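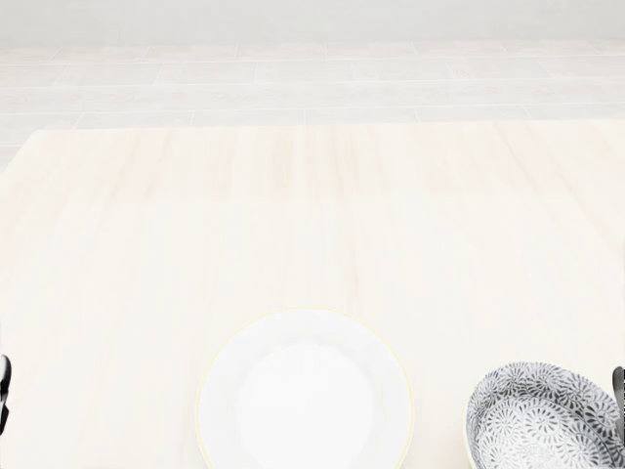 *Plate and bowl task, simulated head view, both grippers at the edges.*

**Pre-run safety check, Skullstead sim build**
August 3, 2025. Checked by me (Rajkumari), second pair of eyes: Reiko Sakamoto

Ticks first, my waffle after each one. Nothing goes across to the real arms until every box is done!

- [x] **Scene loads clean.** Plate and bowl both on the table, both empty, nothing else on the top.
- [x] **Bowl mask.** I was worried about this one, what with the busy dark flower pattern running right over the rim, but the segmentation held together lovely. No holes.
- [ ] **Plate mask.** Not happy. White plate on a very pale table, hardly any shadow, and the outline wobbles by a few pixels between runs. Akihiko wants to lean on depth here and I think he's right.
- [x] **Joint limits.** Read back from the config and compared with the Disum sheet. Same numbers, left and right.
- [x] **Arm-to-arm collision check.** Switched on (it was off last time, ahem). Planner threw out 25 paths, all of them fair.
- [ ] **Objects near the bottom of the view.** Both dishes run out of the picture, so the fitted shapes are part guesswork. Please tilt the head camera down a touch and redo the fit before anyone trusts a grasp on the near rim.
- [x] **Stop command.** Sent mid-move, 200 times over. Slowest reply was 314 ms, inside our limit.
- [x] **Log replay.** All 1,751 steps play back with no gaps.

**Result:** hold. Two boxes open, plate mask and camera tilt. Raimonds has the tilt, I've got the mask, and Reiko will rerun the lot once we've both merged.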